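The case against the laundry tower

Every spring somebody writes in to ask if they should stack the washer and dryer, and every spring the people who sell stacking kits say yes. I'm less sure. Puvach has a sale on its kit this month, Plilteo is offering free delivery on theirs, and neither flyer has much to say about what it's like to live with the thing after the box goes out to the curb.

The pitch is floor space, and I'll grant it. Two machines in the footprint of one is a real gain in a narrow laundry closet. But a good part of what you save goes straight back to the doors. A big round door needs room to swing, and so do you, standing there with an armful of towels. Measure with the door open all the way. The showroom at Baird keeps them shut, and everything looks roomy with the doors shut.

Then there's height. With side-by-side machines you bend for both. With a stack you bend for the lower one and reach for the upper one, and the brochures call this "ergonomic." Small things go to the back of the upper drum, where a shorter person can't see them. Socks, a washcloth, that one pillowcase - you feel around for them by hand and hope.
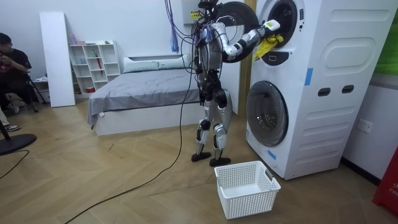

Upper door open, yellow cloth halfway out of the drum.

Alasdair MacRitchie wrote to say that he has had a stack for 10 years and wouldn't go back. Fair enough. He also mentions that he keeps a step stool in the hallway and that his wife won't use the top machine without it, which sounds to me like a point for my side.

As for the add-ons, I would skip most of them. Rirus sells a pull-out shelf that fits between the machines and is supposed to hold a full basket. I tried one at a neighbor's place and it sagged under wet jeans. A plain hook on the wall and a basket on the floor did the same job for a lot less money. The gasket wipes are another one - a damp rag around the rubber does fine.

If you do stack, use the kit made for your two models and have someone help you lift. And before you pay anybody, stand in front of the floor model with the upper door open and try to fish a sock out of the back. Take your time about it. The salesman can wait.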